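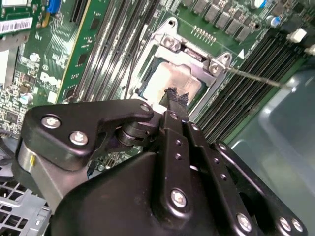

How a Robot Hand Helps Build a Computer
A Reading Page for Young Makers
Eltton Community Workshop

A computer has a flat green board inside it called the motherboard. All the other parts of the computer connect to this board. At the Eltton Community Workshop, members of the Enero project are learning how a robot can help people work on one.

What is a gripper?
A gripper is a robot's hand. It does not have skin or bones. The gripper on the Enero robot is made of black metal plates and bars, joined with silver screws. The joints let its fingers open and close, so the robot can hold a tool.

What is in the middle of the board?
The processor is the part that follows the computer's instructions. A pale silver cover called a heat spreader sits on top of it and carries heat away. A metal frame holds the processor in its place, which is called the socket. Screws keep the frame firmly attached to the board, and a person or a robot may use a screwdriver to turn them.

What are the long black slots?
On each side of the socket there is a group of long, narrow slots. These are for memory. Memory holds the things a computer is working on right now, such as a drawing you have not yet saved.

Why is this work hard for a robot?
Your fingers can feel when a screw is tight. A robot must be given sensors and careful instructions before it can do the same. It must also be told how far to turn. Half a turn is 180 degrees, and a quarter turn is 90 degrees. A turn that is too large can damage a small part.

Rules for visitors to the workbench
Children must be with an adult at all times.
The computer must be unplugged before anyone touches the board.
Hands must stay away from the gripper while the robot is switched on.
Safety glasses are to be worn and returned to the front desk.

Words to know
Motherboard: the main board of a computer.
Socket: the place where the processor sits.
Sensor: a part that measures something, such as force or light.

Page last reviewed 21/07/2021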